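About Us

Hi, I'm Brittany Simard, and I help run Skinner Robotics Club with Rekha Gounder (she's the one who can read a wiring diagram upside down). We meet on Saturday mornings, and we started out with 7 students and a pile of borrowed tools. These days we're at 146 members across all our groups, which still makes me a little dizzy!

Our big project this year is Wonon, a robot that does household chores. Laundry is the one everybody argues over. Doors, buttons, reaching in without bumping anything – you do it half asleep at home, and then you try teaching it to a robot hand. 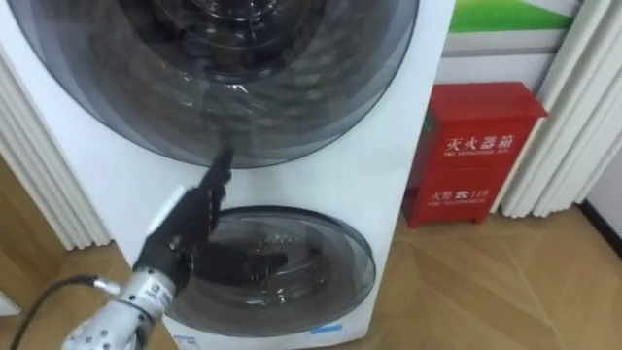 The students write the code themselves and keep a shared log of every try, good or bad. Apostolos Galanis looks after our beginners, so please don't worry if you've never programmed a thing. I hadn't either when I joined! Come by any Saturday at 10, bring a snack and a laptop if you have one, and ask for Rekha or me at the door.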